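Lurkard Sorting Project
Progress report to the Plunside Fund: open day and work since the last report

1. Summary

The open day went ahead in June, as promised in the grant agreement and as dreaded by most of the team. We had 153 visitors, against a room that is comfortable for far fewer. The arms sorted produce for most of the afternoon, the coffee ran out at 2 p.m., and two firms have asked for follow-up meetings. Spending is on plan apart from the coffee.

2. What we showed

The agreement calls for "a public demonstration of sorting mixed, irregular goods." We spent more meeting time than I care to report on what counts as irregular. Parcels were voted down as dull. Produce won, mainly on price, and it brought its own difficulties. Garlic is the worst of it. The skin is papery and slides around under the fingers, the pointed end gives you almost nothing to hold, and a bulb that comes to rest against the edge of the table can be closer to one finger than the other before the arm has done anything at all.

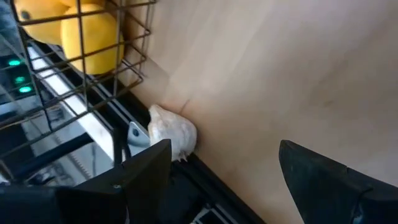 The Umix software handles this by planning a second approach when the first one looks poor. It now does so without asking permission, which was the main item left open in our last report. The second approach is slower. Visitors took the pause for thinking and found it charming, and we did not correct them.

Each run lasted 15 minutes, followed by a short break in which everything went back on the table in a new arrangement. Children were allowed to do the arranging. Their arrangements were a good deal meaner than ours, and we have kept several of them for testing.

3. Room and layout

You asked in your last letter whether the Lurkard room would be suitable for visitors. The answer is yes, with reservations. It has height, decent light and plenty of pipework for people who like pipework. What it lacks is any obvious place to stand. We put tape on the floor to mark a viewing line, and the line was respected for the first 20 minutes.

Sound was the other complaint. People at the back could not hear the commentary, which was a pity for them and possibly a relief for the person giving it. A small speaker is in the budget for next time. 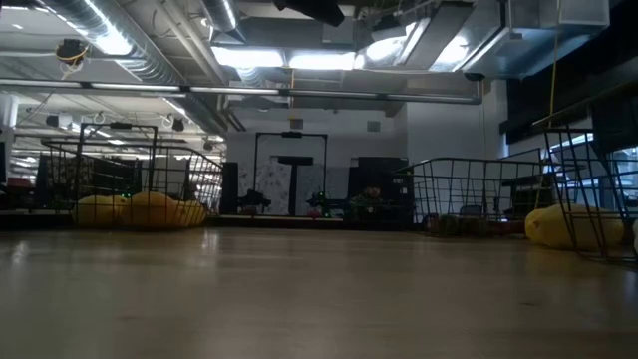
A low view across the floor toward the far wall, with the ceiling ductwork overhead.

4. Results on the day

We did not keep formal scores during public runs, so please don't look for a table. My own notes say the following.

- Lemons: reliable. They are a good size and a good color, and the Policarpio team, who supplied the vision model, would like it known that they never doubted them.

- Garlic: much better than in the spring, though still the item most likely to end a run early. One bulb left the table and was eventually found by a visitor's shoe.

- Potatoes: slower than we want. A small yellow one on pale wood does not stand out as much as you would hope, and a lone potato in the open is still approached with more caution than it deserves.

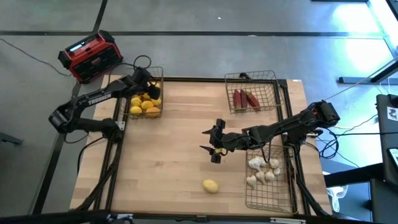
5. Problems and changes

The sign-in sheet asked for "affiliation," and a fair number of people wrote the name of their town. We will reword it. The handout described the arms as "tireless," a word we had reason to regret when a cable worked itself free late in the afternoon and the last run started behind schedule.

6. Next period

We plan to repeat the garlic tests with the children's layouts, meet both firms, and send you the revised budget with the speaker in it. A second open day is due under the agreement. We would like to hold it in a cooler month, and we would be grateful for your views on whether the Fund's banner needs to be quite so long.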